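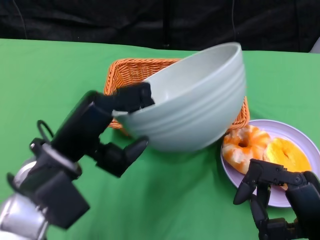

Should ridged ceramic bowls be stacked directly on each other, or with something between them?

Put something between them if the glaze is matte. A circle of felt or a folded paper napkin is enough, and it needs to reach past the foot ring of the upper bowl.

Sent to the list, June 2019
Subject: Re: stacking marks in matte glaze bowls

> I have 6 of the Utano bowls, the deep ones with the
> horizontal bands on the outside, in the gray green. After
> one winter in the cupboard every one of them except the
> top one has a dark ring on the inside, near the bottom.
> Dish soap does nothing. Is the glaze worn through, or is
> this a deposit? Also, the bowls catch on each other when
> I lift one out. I bought them in January and would rather
> not replace them already.

Most likely a deposit. Dark rings in that position usually come from metal: a spoon, a whisk, or a steel bowl that was stacked in the same pile at some point. A matte surface is rougher than a gloss one at small scale and it files a little metal off whatever rubs against it. A worn glaze looks different. It goes lighter or shinier, and you can feel the edge of the patch with a fingernail.

Test one bowl first. Make a paste of baking soda and water, leave it on the ring for ten minutes, rub with a soft cloth, rinse. If the ring fades, repeat until it is gone. If nothing changes, try a cream cleanser made for cooktops, lightly, on a small spot. No steel wool, no green scouring pads.

On the catching: check the foot rings. Turn each bowl over on a towel and run a finger around the unglazed part. Any grit left from the kiln can be taken down with 600 grit wet-and-dry paper, used wet, a few turns only. Rinse well before the bowl goes back into use. The bands on the outer wall are unlikely to be the cause. They only meet the inside of the next bowl if the stack leans.

For storage I keep three to a pile, felt between — the Toivonen liners fit, but they are cut for plates and need trimming. Plates can go higher, provided they are all the same diameter. A rimmed plate under a bowl is fine. A bowl on top of a basket is not a good long-term arrangement, as a braided rim gives it no level seat and the foot will snag the weave.

If you need a replacement, Wutley still lists the shape as 819. The older number, 3394, is the same profile with a gloss inside, and it marks much less. The two nest together without trouble. I have not tried the Udholm version and can't say how its glaze behaves.

Please report back on which cleaner worked. The archive has two threads on cutlery marks in white gloss — neither of them covers matte.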